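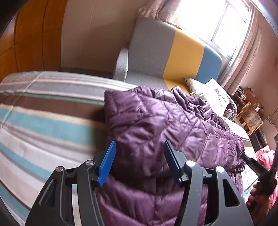
Most of April went on the contact detector in Loto, the small package I use to turn gripper recordings into training episodes. Its job is to say at which point the fingers close on something, and for rigid things it has been fine for a long time. It watches the gap between the two pads, and when the gap stops shrinking while the hand is still squeezing, that is contact. Soft clothing breaks this. With a puffy purple jacket like this one, the blue pads are already pressed into the quilting while the jaws are still apart, and there is no clean stop to find. The fabric is shiny as well, so the highlights along the folds upset the optical flow I had been using as a second opinion.

I ran the old detector over 2784 episodes and it gave a contact time for 1737 of them. The rest came back empty, and nearly all of those were clothes or bedding.

Arvid Eklund suggested I stop looking for one instant and mark a span instead, with a start and an end. I didn't like the idea at first as everything downstream in Tretden expects a single number. It took me two evenings to change the loader and I should have done it last year. The start of the span is when the cloth near the pads begins to move with them, and the end is when the gap settles. For a mug the two are a frame or so apart. For a duvet they can be most of a second apart.

The flow now runs on a small patch round each pad – I had been feeding it the whole view, and anything bright in the background pulled it about. The pad positions come from the jaw width and the lens calibration, so there is no extra model to train. I also drop pixels close to saturation before averaging.

With that in place, 2723 episodes get a span. I have not checked them all by eye. Of the 429 I did go through, the worst were thin scarves, where the start tends to come late.

Still to do: the viewer draws spans in the same grey as the timeline, and the export script rounds times to whole frames, which I keep forgetting about. The old single value is kept under its old name for now, set to the end of the span, so existing Tretden configs should load without changes.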